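Equipment > Arms and benches > Zeka two-arm bench

Zeka two-arm bench
Status: in use, with the gripper hold fault described on this page
Where: Horkstead workshop, main room
Ask: Kwaku Owusu (arms, wiring), Nhyira Agyeman (control software)
Updated 2020-11-12

The Zeka is the best thing in the building for learning how hard it is to handle floppy stuff. Two small arms on a shared rail, walls on three sides, and a front edge you can walk right up to. It will fold, push, hold, flip and drag all day, and the two arms working on one sheet of cardboard is still something people stop to watch (us included). If you have only used one-arm setups before, book some time on it. You'll come away with ideas.

It also has a fault that you need to know about before you run it with cardboard, and most of this page is about that.

The gripper hold fault
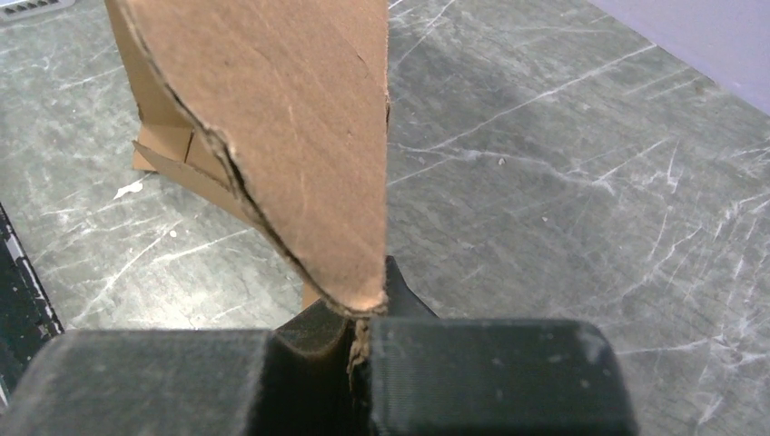
6 min read

What happens: a gripper closes on a piece of corrugated board, the fingers meet resistance, and the motor keeps pushing. Cardboard gives a little, so the motor never quite gets where it was told to go, and it goes on pulling current the whole time. After a while its own overload protection trips and the motor lets go. That part is fine, it's what the protection is for. The trouble is on our side. The control software keeps the last good position it got from that motor and goes on believing the gripper is closed, so the arm carries out the rest of the move with nothing in its fingers, or with the board hanging on by friction until it falls out.

With one arm this is a nuisance. With two arms it can get rough. The other arm is still holding the sheet and pulling against a partner that isn't there any more, and the sheet swings. In January a run ended with the free end of a box whipping across the bench and the right arm driving its wrist into the wall. No one was hurt, and the arm was fine apart from a cracked clip, but Kwaku's hand had been in there a moment earlier to straighten a flap. So we took it seriously.

It took us a long time to find, mostly because we were looking at the wrong thing. The fingers are printed, and cardboard sheds dust, and we were sure the board was slipping out. We cleaned them. We tried tape on the faces, then rubber, then a set of new Sarpong fingers with a deeper scoop behind the tip. Every change helped for a bit, and every change also meant a power cycle, and the power cycle was what cleared the trip! Nhyira caught it by logging motor current next to position for a whole evening. The position line went perfectly flat while the current fell to nothing. A gripper that is really holding cardboard never gives you a flat line, there is always a bit of wobble in it. Beautiful plot, it's printed out next to the kettle if you want to see it.

Which jobs bring it on

Torn or cut edges are the worst. The layers spread and crush under the fingers, so the gripper keeps finding a bit more to squeeze. Folded corners come next. A clean single edge of board is much better, and plain paper has never set it off for us. Long holds matter more than hard ones: a quick firm pinch is fine, but parking a gripper on a fold while you think about the next step is asking for it.

Markers, tubes and other stiff things can do it too if the close position is set well past the width of the thing. We used to tell everyone to close all the way and let the motor sort it out. Please stop doing that. We're sorry we ever said it.

What we changed

The control software now checks current as well as position. If a gripper is meant to be holding and its current sits at zero for 200 milliseconds, both arms stop where they are and the run ends. Both arms, even if the other one is happy. The stop is held until a person clears it at the keyboard.

Grip force now has a cap, set to 600 on the motor's own scale in the Rokham settings file. That's plenty for corrugated board. You can raise it for a stiff part if you talk to Nhyira first, and put it back when you're done.

A hold longer than 10 seconds makes the gripper ease off slightly and close again. It looks like a little twitch, and the first time you see it you'll think something is broken. It's meant to do that.

All of this is in Rokham release 2. If your login still starts the older release, you don't have any of it, so check the line at the top of the terminal when it comes up.

What is still wrong

The stop is good but it isn't instant. The arms hold position after a trip, so a sheet that is bent between them stays bent, and it will spring open when you take one end away. Keep your face back.

The tripped motor stays limp until the power is cycled. Clearing the stop at the keyboard does not wake it up. We'd love to fix this in software and so far we can't, and if you have done it on motors like these, come and find us.

And the check only looks at the grippers. The elbow and shoulder motors have the same kind of protection, and if one of those trips, that arm sags. It has happened to us once, at full reach, with a soaked piece of board that weighed far more than anyone thought. Don't hang heavy things off the end.
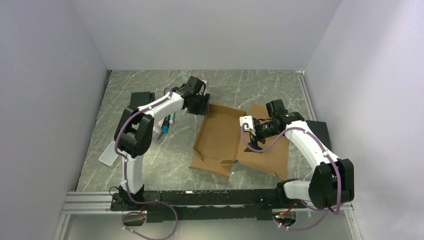

Photo: Nhyira Agyeman / Horkstead workshop

Before you start a run

Follow each cable along its arm with your eyes, from the wrist back down to the base. You want slack at the elbow and at the camera end, and every clip closed. After the wall bump we found a clip that looked closed and wasn't, and a loose loop will find the other arm sooner or later.

Put the board in the middle, where both grippers can get to it without stretching. Clear pens and small parts away from the elbows if the job doesn't need them.

Look at the front edge too. The small circuit boards there hang where a sleeve can catch them, and Kwaku has a cover for them half drawn. It has been half drawn for a while.

Run the open-close test on both grippers with nothing in them. It's in the Rokham menu under Checks.

If an arm stops or lets go

Leave your hands out of the box. I know the pull is strong when a good fold is about to come apart, and it's only cardboard.

Press the stop, even if the arms already look still. Then support the limp arm from the outside of the elbow with one hand and switch off the power with the other. An arm that was holding itself up will drop when the power goes, so if both are raised, get a second person. Take the board out, check the fingers for bits of torn paper in the gap, wipe off the dust with a dry brush, and switch on again.

Write it in the bench log: which arm, what it was holding, how long it had been holding it. The log file saves itself, but it can't tell us that the edge was ripped or that the box had been folded a dozen times already, and those notes are how we worked out the pattern in the first place.

Fingers and spares

Standard fingers are black printed ones with the flat face, and spares are in the drawer under the bench. The layer lines on the face give a nice bit of grip on board when they're clean. Sarpong scooped fingers fit the same screws and are great for rolled edges — try them, they make flaps so much easier to start. Change fingers in pairs, and run the open-close test again afterward so the zero is right.

We still think this is a lovely bench. Knowing how it fails has made it more fun to use, and the two-arm folding has come on a lot since the force cap went in. Send corrections for this page to Nhyira.

See also: Rokham settings file, Bench log, Printing new fingers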